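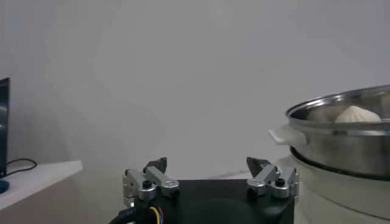

Idris Griffiths thinks we should stop calling it a robotics club and call it a catering club with unusually high overheads. He has said so at two open evenings running, in front of parents, and he would like it noted that he was in favour of the chess-playing arm. We have noted it. The chess-playing arm lost the vote by a wide margin to steamed buns, and here we are.

## Who we are

We are the Jirnside School Robotics Club. We meet after lessons in the old needlework room, which has good light, plenty of sockets and a great many pins in the floorboards. Anyone from Year 8 upwards can join. No experience is needed, and most of us arrived with none. A few of us have kept it up.

The club began with 2 kits and a cupboard. We now have one proper arm, a gripper with two fingers, and a larger cupboard. The arm is called Nilulum. The name was typed into a settings box by somebody leaning on the keyboard, and by the time we found out how to change it we had already made the door sign.

## What we do

This year's project is for the Ebrahimi Cup, a schools' competition in which a robot has to do one useful job in a kitchen. Teams pick their own job. Ours is to lift a bun out of a steamer and put it on a plate, in a state that a reasonable person would still eat.

It sounds easy, and we said as much on the entry form. A bun is soft, slightly sticky and a different shape every time. Squeeze it too gently and it stays where it is. Squeeze it too hard and you have a demonstration of what was inside it. The rim of the pot is also in the way, always, from every direction, and the handle is in the way whenever the rim isn't.

So we practise. We have logged 297 attempts since January, each with a line in the notebook saying what went wrong. The commonest entry is "rim". The second commonest is "bun", with no further detail, in several different people's handwriting. Under the rules a team gets ten goes on the day and needs six good ones. Our best run so far is five, and the sixth was on the plate for nearly a second.

## How the club is run

Everyone does a bit of everything for the first half term, then settles. Some people like writing the code. Some like wiring, and would prefer that the coders kept their hands off the wiring. One or two have turned out to be very good at pleating dough, a skill the application form didn't ask about.

There are few rules:

- Fingers out of the way before anyone presses go.
- If you change a number, write down what it was before.
- Tie your hair back.
- Buns that have been handled by the robot are not lunch.

The last one was added in our second week.

## Money

Membership is free. We run on a grant of £2000 from the Unden Fund, most of which went on the arm, and on £100 a term from the school, most of which goes on flour, filling and small screws. The screws roll under the radiator. If you ever move that radiator, please let us know.

## Where we hope to end up

We would like to get past the first round. Last year's team built a machine for buttering toast and went out early on a technicality (the technicality was that it didn't butter the toast). Several of them are still with us and can be very calm about failure, which helps the younger ones.

After the Cup we'll vote on the next project. Idris has already put the chess idea back on the list, with drawings. There is also a proposal for a robot that finds pins.

## Joining

Come to the needlework room at half past three and look in. You don't have to sign anything on your first visit. Wear something you don't mind getting flour on, and if you own a decent set of hex keys, bring them with your name on. Ours are under the radiator too.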